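From: Justinas Vītola
To: cell-sim list
Date: 28 November 2024
Subject: Re: [cell-sim] Gripper stops dead next to the blue bin

Hi Meirion, hi all,

Sorry for the slow answer, it's been one of those weeks. Two views of the Dridley bin cell first, then my long ramble about the fault. 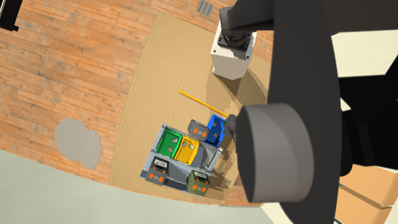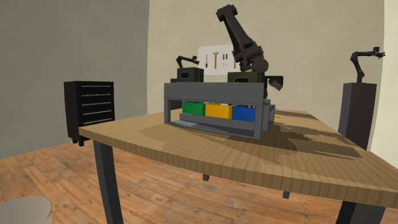

So, the protective stop. I've got the same thing you've got, and I'm now pretty sure it isn't the gripper driver at all (I spent a whole evening in there, please don't do the same). What trips it is the collision model for the shelf unit. When we moved to the Paterson shelf file, the visual mesh got updated and the collision mesh didn't, so as far as the planner is concerned there's still a side wall from the old version, standing a good bit further out than the one we can see. Most of the reach is fine with that. But look where the fingers are in the first view, right beside the blue bin and pointing down at the shelf. That's exactly the kind of pose where the old wall bites! The planner says okay because it checks against a padded hull, the contact monitor says no because it checks against the raw mesh, and the arm locks up between the two of them.

On Meirion's earlier mail:

> On Tuesday evening Meirion Phillips wrote:
>
> I ran the Prelisell pick script 30 times overnight and got a protective
> stop on 4 of them. Every single one was on the blue bin, never on green
> or yellow. The log just says "contact limit exceeded, joint 2" and then
> nothing until I reset by hand. Force reading looks normal right up to
> the stop. I tried slowing the approach down and it made no difference
> that I could see. Is this the driver again? Also, and this is the part
> I really don't like, after the reset the arm went straight back to the
> old target without waiting for me to confirm. If that happens on the
> real cell with somebody's hand on the shelf we have a problem.

Okay, the slow approach not helping fits. It's a geometry thing, speed doesn't come into it. And joint 2 is just where the monitor happens to report first, so I wouldn't read too much into that line of the log.

Things to try, if you have half an hour:

Turn on the collision overlay and open the shelf unit. If you see a wall poking out at the right end, you've got the old mesh.

Swap in the collision file from the Jandby branch. I did that last night and ran it 20 times on the blue bin with no stops. I know, I know, 20 clean runs on a fault that only shows up now and then doesn't prove much. I'm leaving a longer batch going tonight.

Please don't just raise the contact limit! I did it myself back when we had the bracket trouble, and all it did was hide a real hit for two weeks.

Now the restart business, which bothers me a lot more than the stops. I went and looked, and you're right. The reset call clears the fault and leaves the old goal sitting in the queue, so the moment the arm is enabled it's off again. That's bad. I've put in a patch that empties the queue on any protective stop and asks for a fresh confirm before anything moves, but it has only been through my own tests and I'd love for someone else to try and break it. Until it's merged, could everybody running this script against hardware hold off? That includes the demo at Jandby, even if it's only the small arm. I'll write to them separately so it doesn't get lost in this thread.

One thing I still can't explain: two of your stops have a timestamp before the fingers should have been anywhere near the shelf. Clock drift on your logging box, maybe? Could you send me the raw logs for those, the trimmed ones don't have the planner messages in them.

Will post tomorrow with the overnight numbers.

Cheers,
Justinas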